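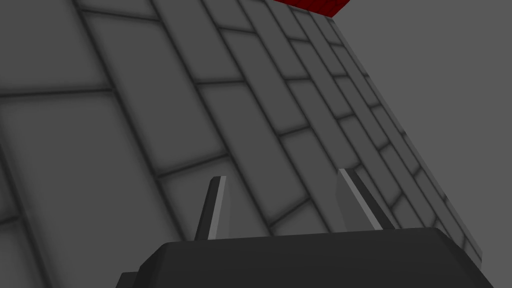
Graue Fliesen im Läuferverband, Computerdarstellung

Verein > Archivprojekt > Zwischenberichte

Zwischenbericht an die Sportstiftung Avness, 7. Aug. 2018

Das Trikotarchiv des Eishockeyclubs Flekcombe umfasst inzwischen 1209 Einträge. Zugesagt hatten wir 1000, was uns kurz übermütig gemacht hat. Dann fiel auf, dass mehr als 90 Einträge dieselbe Nummer 17 betreffen, auf die offenbar jeder Flügelstürmer der Vereinsgeschichte Anspruch erhob.

Offen sind die Jahrgänge vor der Fusion mit Skavurstead. Dort wurden Rückennummern nach Trikotgröße vergeben – die Torhüter trugen also, was übrig blieb. Die Spielberichte helfen nur bedingt weiter, der damalige Schriftführer notierte am liebsten das Wetter.

Von den Mitteln für Scans sind 300 Euro noch nicht abgerufen. Wir möchten sie für die Programmhefte verwenden und bitten um Zustimmung. Die Datenbank geht im November online, vorerst ohne Suchfunktion.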